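README for the Prurkilden bin cell budget folder

Hello, and thanks for opening this before the spreadsheet! I put this folder together so that whoever plans the second cell doesn't have to dig through my inbox the way I did. It holds the quotes, the parts list and my notes on what we'd spend differently.

What's in the folder

quotes/ has the replies from Bouchard and Trerketti (the second Trerketti one replaces the first, please ignore the first)
parts.csv is one row per thing bought, 638 rows, spares included
runs.csv is the pick log, 2616 attempts, handy for working out how fast fingers and hoses wear
wishlist.txt is mine and a bit rambling

All prices are in pounds without VAT. Blank means I never found the invoice. The February rows were typed in by hand, so check them before you quote them to anyone. 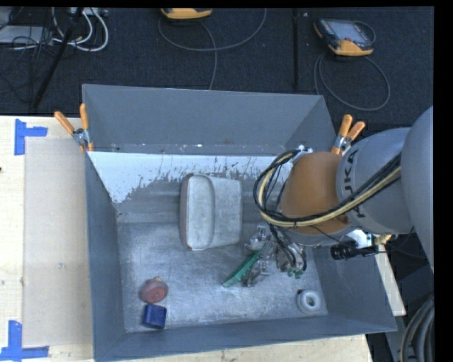 Normand Gill

The arm is a KUKA and it's the line everybody stares at in the budget, but please look further down the sheet too. Cables and hoses have their own tab, and I'd put 75 pounds a month aside for them from the start. Clamps are cheap, so buy more than you think you need – we hold the bin at the back with spring clamps and I'm quite happy with that. The metal bin itself is a plain one and its paint is flaking, so I've pencilled in a replacement (see wishlist.txt, near the bottom).

Test objects are under "misc", sorry! I allowed 10 pounds a go and mostly stuck to it.

Lead times are in weeks and come straight from the suppliers. Moltemico is paying for the second cell, so anything you add needs their project code in column F.

Still to do: gripper spares, and a proper price for the table.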